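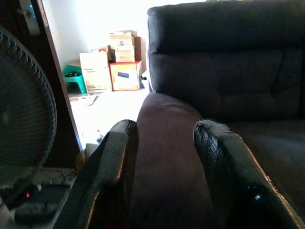
Kgomotso Du Plessis says the arm of a sofa is where most new operators slow down. They have a wide, soft thing close to the fingers and no feeling in their own hands to tell them when they have touched it. The camera near the gripper shows them fabric between the fingers, and they have to decide from that how much farther to go.

Du Plessis has been driving robots by remote control for Skindereo since June. The work is part of a project called Prikska, run out of Nistholm, and the aim is simple to state. A person moves the robot through a household chore many times, the software records every joint position along with the camera views, and a model is trained to do the chore without the person.

The chore at the moment is tidying a living room. That means pillows, cloths and whatever else ends up on or near a sofa. The team picked it after six weeks of kitchen work, where cups and plates gave them a fairly clean set of recordings. A cup has the same shape each time you reach for it. A pillow changes shape as soon as it is squeezed.

An attempt is cut off at 80 seconds. If the operator hasn't finished by then, the recording is kept in a separate folder and doesn't go into training. Small mistakes are treated differently. When a corner slips and the operator goes back for it, the attempt stays in, and the correction is marked so the model gets some practice at recovering.

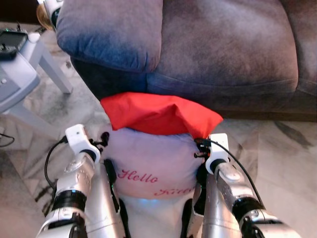

Both arms should arrive at the same moment, Lech Pawlak tells anyone starting on soft goods, and both should let go at the same moment too. If one side presses first, the pillow turns and the other gripper meets it at the wrong angle. New operators tend to watch one hand and forget the other - usually the left.

A cloth makes the job harder. It can be carried along with a pillow or handled first, and the two methods look nothing alike in the data. For a while each operator did what came naturally. The model trained on those recordings would reach out, stop halfway and start again. Now the method is agreed before a session starts, and everyone on that shift sticks to it.

The current set holds 281 usable attempts from three operators. Bogale, the tool the team uses to play them back, lines up the wrist and head views so a reviewer can see a grasp from both. Reviewing takes longer than driving. Someone has to mark where each grasp begins, where it ends and whether the object was held or only pushed along.

Du Plessis does her reviewing in the morning and drives after lunch. Her own early recordings are easy to spot, she says. The arms stop every few inches while she makes up her mind. She asked for some of them to be taken out of the set, and they were. The replacements are on the schedule for the next session, starting with the left side of the sofa.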